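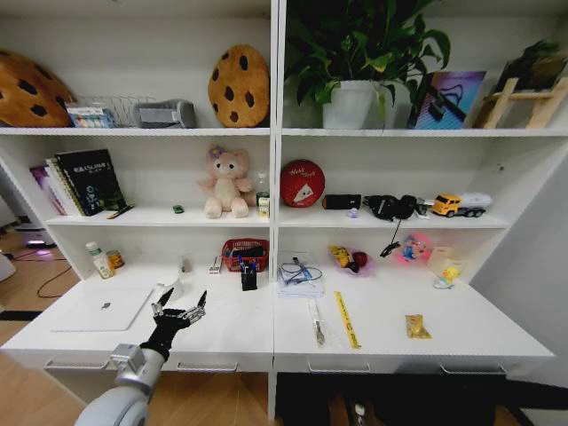
2 min read

Section 4. Setting up the Trillus temporary signal

1. Park the trailer on level ground at least 30 feet back from the stop line. Set the wheel chocks.

2. Lower all four jacks until the tires carry no weight.

Caution: Do not raise the mast in high wind.

3. Raise the mast and insert the locking pin.

4. Turn the key to TEST. The signal flashes red.
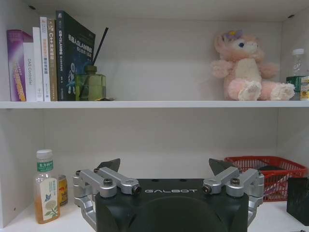
Can one signal control both approaches?
Each approach needs its own unit. Pair them before opening the lane.

5. Hold PAIR on both units until the displays match. Keep the units within 400 feet of each other.

6. Enter the all-red time from your traffic control plan and turn the key to RUN.

Note: Watch several full cycles before the flaggers leave.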